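Print
E-mail

Small Words on Small Things: notes for my talk on household instructions

(Start without the slides. Say hi. Let the people in the back find chairs.)

OK, so thanks for coming, and thank you to Kazimiera Sobczak for putting me right after lunch, which I'm going to choose to see as a compliment. I write instructions for a living. Leaflets, the backs of boxes, the folded sheet that falls out and goes under the couch. I've been doing it for 15 years, and I still get a little thrill when I see somebody reading one at a kitchen table. It doesn't happen a lot!

I want to talk about the words we use for the parts of ordinary things, and what goes wrong when the writer and the reader don't have the same words. I'll go fast through the history and slow down for the kettle story, so if you're only here for the kettle, hang on.

(Ask for hands: who read the leaflet for the last thing they bought? Wait. Don't fill the silence.)

My first real job was at Zallmont. They sold kitchen timers, bathroom scales, night lights, that kind of thing. My boss was Damian Piątek, and he had one rule for new writers, which was that you had to put your draft in front of a person from another department and then sit on your hands. You couldn't point. You couldn't say "no, the other one." I lasted maybe a minute the first time. I'd written "release the retaining tab," and the woman from accounts turned the scale over, turned it back, and asked me what it was retaining. I had no idea. I'd copied it off the drawing.

That's where most of the bad words come from, by the way. They come off the drawing. An engineer has to call every piece something, and those names are fine, they're doing their job in the engineering office, and then they leak out onto the sheet. Boss, collar, bezel, escutcheon (I love escutcheon, I have never once been allowed to use it). The reader at home has top, bottom, lid, button, hole, the bit that sticks out. You can get a very long way with those.

(Next slide. Let them look for a second.)

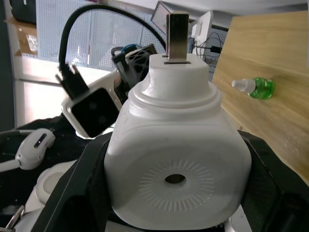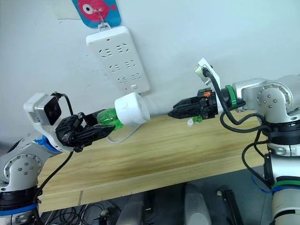

Notes by Grażyna Śliwiński
Thursday, May 4, 2023

So, lids. Think about how many words you have for the thing that closes a bottle. Cap, top, lid, cover, stopper. In my house it's the top. In my sister's house it's the lid, and if you ask her kids for the top they'll hand you a T-shirt. A leaflet that says "cap" in step one and "lid" in step four has just told the reader there are two pieces, and a careful reader will go looking for the second one. The careful ones are the ones we hurt, and that bugs me more than anything else I'm going to say today.

Pick a word. Keep the word. Your English teacher told you not to repeat yourself, and she was right about essays.

Same with plugs. The metal part that goes in the wall is a pin or a prong or a blade depending on where you grew up and who you're talking to. I say prong. Miłosz Zawadzka, who did the translations with me at Pravari, says pin, and we had a whole winter of polite e-mails about it. In the end we wrote "the metal part of the plug," five more words, and nobody called the help line. Translation is a great test for this stuff — if Miłosz had to write back and ask me which part I meant, then my English was the problem.

(Drink some water. Check the time. Should be a third of the way in.)

Now, the kettle.

In January of that Pravari year we had a kettle called the Otari. Nice kettle. The sheet said, "Fill to the maximum line before first use, boil, and discard." You can hear it, right? I couldn't. I read that sentence out loud to my own mother and I couldn't hear it. We got 1,567 calls in the first season, and when we went through the log, 1,514 of them were about that one sentence. Most people were calling to check, very nicely, that we didn't mean throw away the kettle. A few were annoyed. One man had thrown away the kettle.

(They'll laugh. Let them. Then say the next part quieter.)

He wasn't silly. He told us he'd figured it was some kind of trial unit and the real one would come in the mail. He'd built a whole reasonable story to make my sentence make sense, because he trusted the sheet more than he trusted himself. People do that all the time. I think about him whenever I leave out the noun. "Boil the water, then pour the water away." Ugly, clunky, says water twice, and the calls on it dried up.

OK, so what do I do differently now? A few habits, in no order.

I write with the thing in my hand. I know that sounds obvious, but deadlines mean the sheet is often due before there's a finished product to hold, and you end up working from a drawing again. I ask for a sample. If I can't get one, I ask for the ugliest prototype they have. At Chae they once gave me three halves of a fan and some tape, and I wrote a better sheet from that than from any drawing they ever sent.

I say which way is up. Front and back are hopeless on anything round. Up is pretty good, but only if you've told people how to set the thing down first, so step one is often just "Put it on a table with the button facing you." Prodromos Tsolakis, who reviews a lot of my drafts, used to cross that step out as filler. He stopped after I made him put together a humidifier over the phone with me. (Don't do the voice. He's in the third row.)

I put the warning before the step. You'd be amazed how many sheets say "Press firmly until it clicks. Caution: do not press before removing the film." Well, it's clicked now!

And I read the whole thing standing up, out loud, in a bad mood. A sheet gets read at the end of the day by a person who's hungry and has a kid asking for something. If a sentence only works when you're calm, fix the sentence.

(Skip the font section if we're running late. I always run late.)

Fonts, quick version: bigger. Whatever you have, bigger. Yes, the paper costs more. Damian used to fold a leaflet up to the size the box allowed and then ask me to read it by the light of the fridge. Try it tonight with something from your own drawer, it's kind of shocking how gray the type is.

There's a handout by the door with the before and after versions of the Otari sheet and a blank one you can mark up. Take a pen too if you need one, I brought too many. I've got time for questions, and if you have a terrible leaflet at home please send it to me, I keep them in a binder and the binder has room.

Print
E-mail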